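3.2 Collection in homes

The tabletop part of the set was gathered in ordinary homes in Skultby and Drarville, with 10 operators working in their own dining rooms or in those of relatives. Each operator used a pair of hand-held grippers, one per hand, with a camera on each. Rooms were left as they were. Figure 4 comes from the jewellery sorting task, in which small pieces lie in a shallow box and are picked up one at a time.

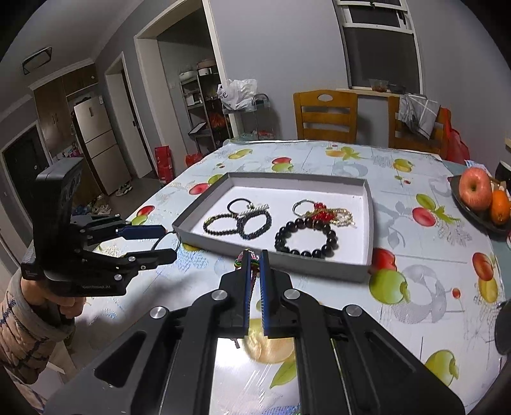
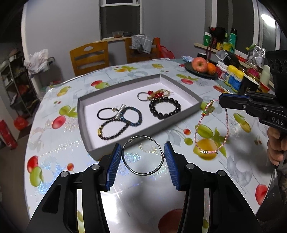
Figure 4. Jewellery sorting at a dining table, as recorded by the gripper cameras. First view: a braided cord between the finger pads. Second view: a wire bangle, with a pink string bracelet in the other gripper.

3.3 Task design and labelling

Jewellery was chosen for three reasons. The pieces are light, they change shape when lifted, and many of them shine. In early trials at Lepik our policy did well on cups and blocks but often closed its fingers beside a thin chain or cord. We therefore asked for more examples of this sort and fewer of rigid objects.

Operators were told which piece to lift but not how to lift it. A piece could be taken by its edge, its clasp or its middle, with either hand. If it slipped, the operator tried again without stopping the recording, and the slip was kept. After every 9 episodes the pieces were put back in the box in a new order.

In total we recorded 208 episodes of this task. Two of the authors (Vanags and Awwad) marked the start and end of each grasp by hand, using the Sustau labelling tool. Where their marks differed by more than four video frames, a third author (Zabala) made the decision. Episodes in which either camera had lost tracking were dropped before training.

Patterned tablecloths caused more trouble than we had planned for. Glare on a glossy cloth could hide a thin band in one view while it stayed clear in the other, and for this reason labels were made with both views open side by side.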